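Facilities Support — Greenwood Building
Ticket 698: Hot water temperature unstable, second floor
Status: Closed, with follow-up scheduled
Reported by: Eirini Tzanetos
Assigned to: Stelios Liapis 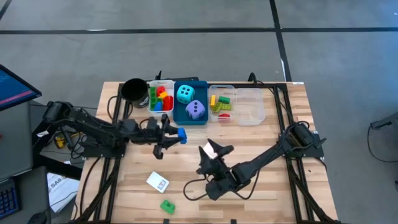 Initial report
Occupants of the second floor state that hot water at the kitchen sink and both restroom sinks turns cold after a short period of use and then returns without warning. The problem was first noticed in January and has become more frequent. The first floor is not affected. The reporter asks whether the fault is connected to the replacement of the circulation pump.

Entry 1, Stelios Liapis, 8:40 a.m.
Site visit completed. The water heater (Clavetti, tank type) was running with no fault code on the display. Tank thermostat set correctly. Water drawn at the tank outlet held steady for the full test. Water drawn at the second floor kitchen sink dropped sharply after 70 seconds and recovered after a further 20. The fault therefore lies between the tank and the second floor branch. The tank thermostat was not adjusted.

Entry 2, Stelios Liapis, 10:15 a.m.
Circulation pump inspected. Rotation and wiring are correct. Air was bled from the return line at the high point, with a small amount released. Kitchen sink retested with the same result. The pump is not considered the cause at this stage.

Entry 3, Áine Hanrahan
Request for information sent to the reporter: please confirm whether the cold periods occur when another fixture is in use, and whether any fixture has been changed or added.

Entry 4, Eirini Tzanetos
The cold periods occur with or without other sinks running. One item may be relevant — the mop sink in the janitor's closet was given a new faucet with a hose and spray head. The cleaning staff leave both handles open and shut the water off at the spray head.

Entry 5, Stelios Liapis, 1:30 p.m.
Mop sink checked. Both handles were found open with the spray head closed, as described. In this position cold water can pass through the faucet body into the hot line whenever the pressures differ. Both handles were closed and the kitchen sink was retested. Temperature held for the full test, and the result was the same at both restroom sinks. Handles were reopened to confirm, and the fault returned.

Resolution
Cold water was crossing into the hot line through the mop sink faucet. Check valves (Skenora, 2 pieces) have been fitted to the hot and cold supplies of that faucet. All second floor sinks were tested after fitting, with the mop sink handles open, and no drop was recorded.

Follow-up
Shona Ngata will instruct the cleaning staff to close both handles after each use. The check valves do not replace this step. Yến Ngô will update the fixture list and add the valves to the yearly inspection.

Ticket closed by Áine Hanrahan. If the fault returns, please reply to this ticket and state the sink and the time of day.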